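Category: Co-op & Multiplayer > Connection Problems > Solved
Last updated: 16 August 2021

Starkwood co-op: second player drops at the river gate, every single time

Opened by: Jonas Oberholzer
Status: solved (workaround, patch pending)

Hi all! First off, I love this game. My sister and I have been playing Starkwood together since June and it's the best couch-to-online co-op I've played in years. We've hit a wall though, and I'd really like to see the second half of it.

What happens: I host, she joins, everything runs beautifully through the mill and the marsh. The moment we both step on the river gate, her game freezes on the loading lantern and she gets "Lost contact with host". I stay in and can walk around on my own. If she rejoins she spawns back at the mill with none of her gear.

What I've tried so far:

- Restarted both consoles and both modems. No change.
- Swapped so she hosts. Now I get dropped instead, same spot.
- Deleted the local cache from the options menu. The loading got quicker (nice!) but the drop is still there.
- Fresh save, straight to the gate. It worked! So it's something in our old save.

Our save is pretty big. We're hoarders and have filled both storage sheds at Lurkell, which I suspect matters. 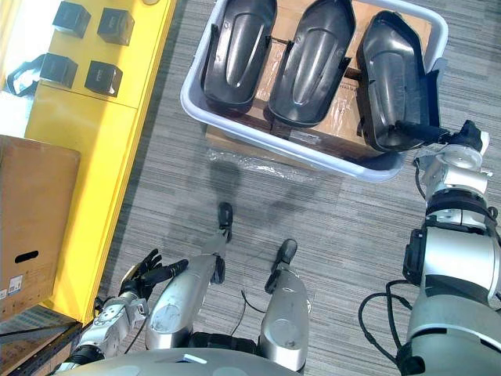
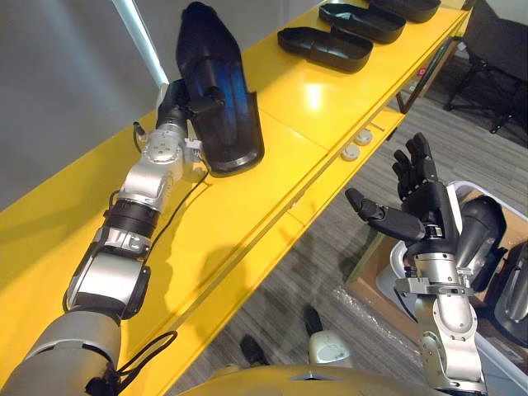
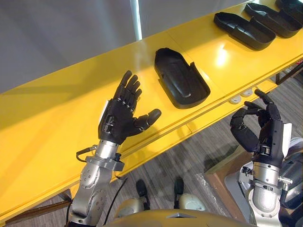 Reply from Aurelia Imhof, player support

Hi Jonas, what a great write-up, thank you! The fresh save test saved me a heap of time. Could you tell me two things? How many items are in shared storage (it's on the shed sign), and does either of you have Ko the ferryman as a companion?

Reply from Jonas

Ooh, good questions. The sign says 3000, so that's full. And yes, Ko is with my sister. She refuses to travel without him and I don't blame her, his songs are brilliant.

Reply from Aurelia

That's the combination I was hoping for! When Ko crosses the gate, the host sends the whole shared storage list to the other player in one go. With a full shed it takes too long and the game decides the host has gone. I could make it happen here on the first try. Please do this in order:

1. Both players go back to Lurkell.
2. Host takes items out of the sheds until the sign reads around 350. Put the rest in your own trunk at the inn, which isn't shared.
3. Leave Ko at the inn.
4. Sleep once so the game saves, then quit to the title screen — don't skip this bit.
5. Load up, invite your sister, and walk through the gate together.

You can fetch Ko again from the far bank once you've both crossed.

Reply from Jonas

WE'RE THROUGH! Took us most of an evening to move all that junk (the inn trunk is a horror show now) but the crossing was smooth and she kept all her gear. The Groston side is gorgeous, the fog rolling over the rooftops had us both just standing there for ages. Ko came back with no trouble and we've crossed back and forth a few times to be sure — not one drop.

Small thing: the map marker for the inn has vanished for the second player. Should I open a new ticket?

Reply from Aurelia

So happy to hear it! Yes please, a new ticket for the marker, and attach the save if you can. I've passed the storage bug on to the team and I'll keep this one linked to the fix. Enjoy Groston, and do look under the bridge.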